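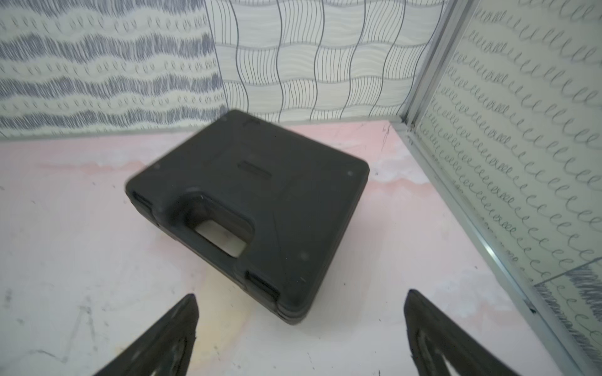 Photo: Trondham Evening Classes

Household Paperwork and Small Kit, Handout 4
Hard cases and string-tie envelopes

Hello again everyone! I promised I'd write up Sunday's session for those who were away, so these are my notes, tidied a bit (only a bit). We did two kinds of container, the hard carrying case and the button-and-string envelope, and most of the talk was about how to open and shut them without a fuss.

Start with the case. Black plastic, handle moulded into the front edge, a latch on either side of the handle. Before you open one, lay it flat with the handle towards you. I know that sounds too basic to write down, but I've opened a drill case upside down on my own kitchen floor and I was finding bits under the cooker until June. If both halves look alike, look for the little label area on the lid and put that side up.

Undo both latches before you lift. If you lift with one still shut you twist the lid, and cheap hinges don't forgive that. Closing is the same job in reverse: lid down, one hand flat on top, press one latch home and then the other. If a latch won't go, open up and look for the cable or the instruction leaflet that's poking out. Please don't lean on it!

What goes in? One job per case. My Jukel case is for picture hanging and that's all it does, whereas my sister's has a puncture kit, birthday candles and a tape measure in it and she can never find any of them. Put a list of the contents inside the lid, in pencil, so you can change it.

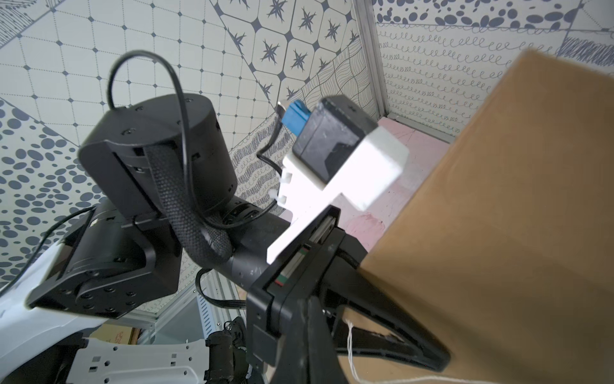 String-and-button envelopes

These are the brown kraft ones with two round buttons and a thin string. I'm very fond of them. They open and shut for years, they lie flat in a drawer, and you can write on them with anything.

The winding is where people come unstuck. Hold the envelope by one edge so it doesn't wander about. Take the string from the button it's fixed to, go round the other one, come back, and carry on in a figure of eight until you've a short tail left. Two or three turns is plenty. Keep it snug but don't haul on it, as the button is only held through paper.

To open, find the tail first and unwind slowly. Tugging in the middle makes a knot, and then it's teeth or scissors, and I disapprove of both.

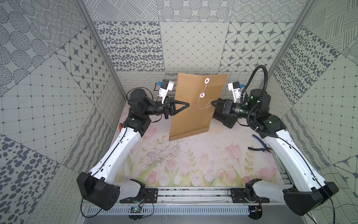
Annag Matheson
Course tutor, Trondham Evening Classes

Labelling came up at the end and we ran over, sorry. My rule is one big word on the front of the envelope, in a colour you can read from across the room, and the details in small pencil on the back. Red marker is lovely on brown. Put the word where it still shows when the envelope is standing up, whichever way you file yours.

For next time, bring one case or box from home, still full, and one envelope. We'll empty them, sort them and pack them again.

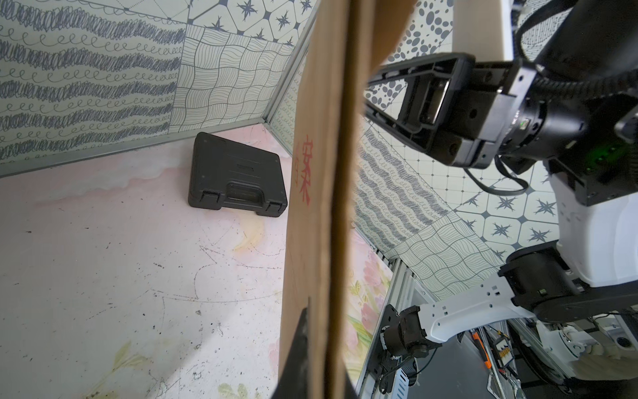

Jeanie Matheson wrote in to say that she stands her envelopes on the short edge in an old Ochoa shoebox, buttons facing forward, and that a string left half wound will catch on its neighbour every single time. She also asks whether warranties ought to go in the case with the tool or in an envelope with the other papers. I'd say envelope, Jeanie, but bring it up in class and we'll see what the others do.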